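I rented time on the Umimov two-arm sewing setup because I wanted an answer to a pretty ordinary question: can a machine take over the fiddly hand jobs yet? My list had buttons, torn pillowcases, trussing a chicken, and the canvas straps we stitch all day at the shop in Lalham. Stitching and tying on a soft, slippery surface is the hardest version of all that, so I spent most of April on it, usually after six in the evening. 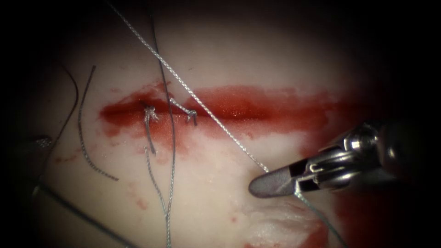 The part I worried about was grip, and grip is great. Metal jaws on thin braided thread sounds like a recipe for dropping things, but the closing force is easy to set and I got used to it in one evening. Moving the two arms by hand controls feels good too, a bit like using long tweezers (my neighbor Yee-man Poon picked it up faster than I did, and she quilts, so maybe that's no surprise).

Auto mode is where I start grumbling. I logged 104 tries at a full knot and 77 held when I tugged on them. Pretty good for a machine! Not good enough for a strap somebody's going to hang a kayak from. Loose thread is the big trouble. Slack goes wherever it likes, and the software seems to lose interest in any strand it isn't holding, so a leftover bit can end up in the next loop. Ignacio Herrero, who runs the bench next to mine, ties the same knot in the time it takes the arms to line up.

Oh, and the view! Bright in the middle, black all around. It's fine for close work, but I kept wanting to see where my other arm had gone.

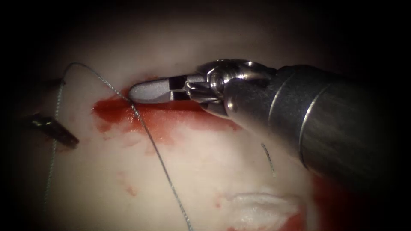

Would it be any use for mending clothes at home?
Only if you like mending and have a lot of patience, as you'd still be setting up every stitch yourself, and a needle and a good lamp will get you there faster.

I paid 1259 for the month with the Lorente training pack included, which I'd skip next time. Three stars from me. I'd rent it again after the next software update, mostly for the hand controls, and the straps are staying with Ignacio for now.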